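Ticket: sorting bench at Raltetbridge – left arm stalls over red bin
Status: open, waiting on parts and a decision
Site: Raltetbridge, prep room
Raised by: night shift, via handover sheet

Problem as reported
Left arm goes down into the red bin to pick up sticks, stops, sits there. No fault on the Galtora screen, just "waiting". Operator has to hit resume. Happened 4 times on nights before anyone wrote it down. Right arm fine.

27th November, first look
Restarted controller. Ran empty, no stall. Ran with sticks in the red bin, stalled on the second pick. So it's the pick and not the travel.

Checked the log. Run limit was set at 500 cycles between recalibrations. Should be 200 for this bench. Someone bumped it up in March when we were short and it never got put back. Put it back. Recalibrated left arm, taught the bin corners again.

Ran a batch. Stall at cycle 81. Better but not fixed.

Second look
Cable. The purple one on the left arm arches up over the gripper and if it gets tugged on a low reach you might lose the grip signal for a moment. Wiggled it by hand with the arm parked, signal dropped out once, then couldn't get it to do it again. Not proof. Asked Pevumby for a replacement lead and a longer one to try, no date back yet.

Two sticks lying together might be part of it as well. Gripper closes on both, reads too wide, waits. Day shift spread them out when they load. Nights were never told to, its not in the sheet.

What people on the bench are saying
Adding this becuase it keeps coming up and there's no other place to put it. Before the arms, two people did the sorting and talked while they did it. Now one person loads, watches, and hits resume, and also covers the front counter. When it stalls they get called back from the counter. Customers notice. Nights has one person full stop, so a stall at the wrong time means the batch just waits.

Not all complaints. Wrists are better, two people said so without being asked. And the late sort gets done before morning most days, which it didn't used to.

Asked for by the operators:
– an audible alert on stall, loud enough for the counter
– say in how it gets loaded, written into the sheet
– resume training for everyone, at the moment only days have had it
– someone to tell them what happens to the second sorting job come the new roster

Last one isn't mine to answer. Passed to Eberhard management with the ticket number. No reply so far.

Current setup
Order is red, green, yellow from the left, holder tray with the cups to the right of them. Please leave the bins in that order. The positions are taught and the left arm won't know if you swap them.

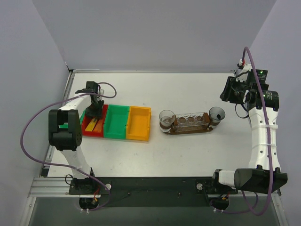 Posted by Halina Sadowski, bench support, Raltetbridge

Workaround until the lead turns up:
1. Load sticks apart, not touching.
2. If it stalls, look in the red bin before hitting resume. Don't reach in with the arm live – pause first, wait for the screen to say paused.
3. Write the cycle number on the sheet. Every time, even if it's the tenth one and you're sick of it.
4. Don't change the run limit. If you're short, ring me.

Alert: found a spare output on the controller, can wire a buzzer to it. Need an OK for the labour, it's a small job. Sheet update drafted, nights to read it over before it goes up.

Leaving this open. Next check once the Pevumby lead is in. If it still stalls with the new lead and the sticks apart then I'll pull the gripper off and have a look at the fingers.

Related tickets
Right arm slow to home after power cut
Galtora screen logs out mid batch
Handover sheet – who signs for nights
Spare bins, where are they kept

Eberhard Bench Support, Raltetbridge | Contact the help desk | Back to top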